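Diary > Allotment and Kitchen > February

Sunday, late

What a day! My back is finished and I have soil in places soil should not be, but the quince is in. It is actually in the ground. Two years of talking about it, and Elfriede Wegener finally lost patience with me and turned up at nine with a spade and a flask and said we were doing it before lunch.

The tree is a Ratoritz, which she grew from a cutting off the old one behind her kitchen, and she swears it sets fruit in a cold spring when everything else sulks. I do love a quince. The smell of a bowl of them in October is better than any candle. We put it on the south side of plot 6 where the blackcurrants used to be, and had to dig out more root than I would have thought possible. Whoever had the plot before me must have fed those currants on rocket fuel. Elfriede sat on the upturned bucket and directed.

Staked it low, two ties, good mulch of the rotted stuff from the bottom of the bay. I forgot to soak the roots first, so they had a dunk in the wheelbarrow while we drank the coffee. Hope that was long enough. It looks like a stick. A lovely stick.

Robins everywhere, and the first snowdrops along the Tillville road side of the hedge, and a song thrush going for it in the ash tree, every phrase twice or three times over as if he was worried we'd missed it. I stood there like a fool with my mouth open. Then a bit of sleet, then sun again.

Home by one, soup, and then a quiet afternoon of indoor odds and ends with the radio on, which I had been looking forward to all week. Sorted the seed tin. I have far too many lettuces and only one packet of leeks, the Ashour ones, which did so well last year that I want a double row. Must order more before they sell out. Wrote the labels for the broad beans and mended the pocket of the gardening coat (again). 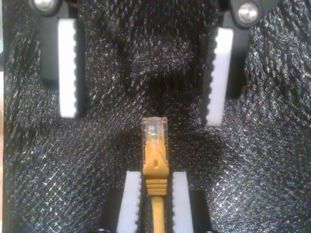
The marmalade

I couldn't leave it any longer, the oranges were starting to go soft on one side. Nine of them, plus two lemons, in the big pan. I tried cutting the peel by hand this year, properly thin, and it took the whole of a play on the radio and half of the concert after it, but oh, the difference! It hangs in the jelly like little slivers of glass. Last year's was more like gravel in glue.

I used the Pomex jars with the wide necks. So much easier to fill, and I only scalded one finger. The first test on the cold saucer ran straight off, the second wrinkled beautifully, and I gave it another minute anyway out of nerves. Set aside two jars for Elfriede, who will say it wants more lemon, and one for next door for taking in the bean poles.

Toast at eight o'clock at night with warm marmalade on it. I had three slices and I'm not sorry.

To do this week: leeks, more string, ring about the water butt, look at the quince every single day even though it will do nothing at all until April. Oh, and find the recipe for quince cheese, it's in the blue folder or inside the bread book.

Filed under: Growing, Preserves, Weekends

Back to top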